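> Does the Bunting line still sell yarn by the cone, or is it only skeins now? I have a shawl to finish by August and I'm 2 skeins short.

Oh, I feel for you! Yes, cones are still on the shelf at the Rorncombe shop, or they were when I stopped in last, and I came home with far more than I meant to (as usual).

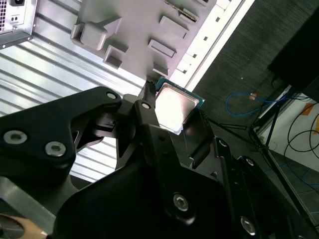 Do check the dye lot before you pay, though. My Ullia cardigan has one sleeve a shade greener than the other, and I've worn it 5 winters that way. If you're stuck, I have almost 100 grams of the gray you can have for postage.

Warmly, from the back porch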